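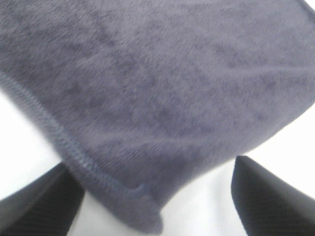

지난주에 저녁 먹고 설거지를 미루다가(늘 그렇죠 뭐) 소파에 앉아 광고 하나를 끝까지 봤어요. 원래 저는 건너뛰기 버튼이 뜨기도 전에 손가락부터 올려놓고 기다리는 사람인데, 이번엔 30초가 지나도록 손이 안 움직이더라고요.

Berrada라는 주방가전 회사에서 새로 낸 전기주전자 광고였어요. 제품 이름은 Boltuser. 처음 들었을 땐 무슨 공구 이름인가 했습니다. 그런데 광고 내용은 이름이랑 다르게 참 조용해요. 할머니가 새벽에 일어나서 물을 올리고, 손녀가 깰까 봐 까치발로 왔다 갔다 하시는 게 전부예요. 음악도 없고 성우 목소리도 거의 없고요. 마지막에 "새벽은 조용히 끓습니다"라는 문구가 한 줄 뜨고 끝납니다. 저 이거 보고 외할머니 생각이 나서 괜히 코끝이 찡했어요. 우리 할머니도 새벽마다 보리차를 끓이셨거든요. 큰 양은 주전자에다가요!

궁금해서 찾아보니 Brullness라는 작은 대행사가 만들었고, 연출은 Mostafa Ezzat이라는 분이 맡으셨대요. 인터뷰를 읽어 보니 처음 기획안에는 대사가 여덟 줄이나 있었는데 촬영하면서 하나씩 빼다가 결국 두 줄만 남겼다고 해요. 저도 예전에 회사에서 홍보 문구를 쓰던 시절이 있어서 그게 얼마나 어려운 일인지 조금은 압니다. 기능 하나라도 더 넣어 달라는 전화가 하루 종일 오거든요. 저소음이라고 쓰면 옆에 보온도 써 달라, 보온을 쓰면 용량도 써 달라, 그러다 보면 삼십 초가 꽉 차서 숨 쉴 데가 없어져요. 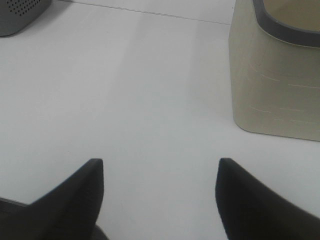

흰 상판과 검은 그리퍼 손가락 두 개

비슷한 시기에 나온 Botulura 믹서기 광고도 같이 봤는데, 이쪽은 정반대예요. 춤추고 노래하고 과일이 날아다니고, 제품 이름이 몇 번 나오는지 세다가 포기했어요. 그런데 또 우리 둘째는 그 노래를 며칠째 부르고 다닙니다. 양치하면서도 불러요. 그러니 광고로만 치면 그쪽이 이긴 건가 싶기도 하고... 남편한테 어느 쪽이 더 기억나냐고 물었더니 믹서기래요. 주전자 광고는 무슨 보험 광고인 줄 알았다고요. 그 말을 듣고 한참 웃었는데, 생각해 보면 아주 틀린 말도 아니에요. 주전자가 화면에 제대로 나오는 건 끝에 잠깐뿐이니까요.

그래도 저는 Berrada 쪽에 한 표 주고 싶어요. 요즘 광고는 볼륨부터 줄이게 되는데 이건 오히려 소리를 키우게 되더라고요. 물 끓기 시작할 때 나는 그 자글자글한 소리, 다들 아시죠? 그걸 잘 담았어요. 이어폰 끼고 들으시면 더 좋습니다.

아쉬운 점도 하나 적어 둘게요. 광고를 보고 홈페이지에 들어갔더니 분위기가 완전히 딴판이에요. 빨간 글씨로 할인이 번쩍번쩍하고 팝업창이 연달아 뜨는데, 새벽 부엌은 어디로 갔나 싶었어요. 문구 쓰던 사람 버릇인지 저는 이런 데서 마음이 좀 식더라고요. 첫 화면만이라도 광고랑 맞춰 주면 좋겠어요.

주전자는 아직 안 샀어요. 집에 있는 게 멀쩡해서요. 혹시 써 보신 분 계시면 정말 광고처럼 조용한지 댓글로 알려 주세요. 저는 이제 미뤄 둔 설거지하러 갑니다.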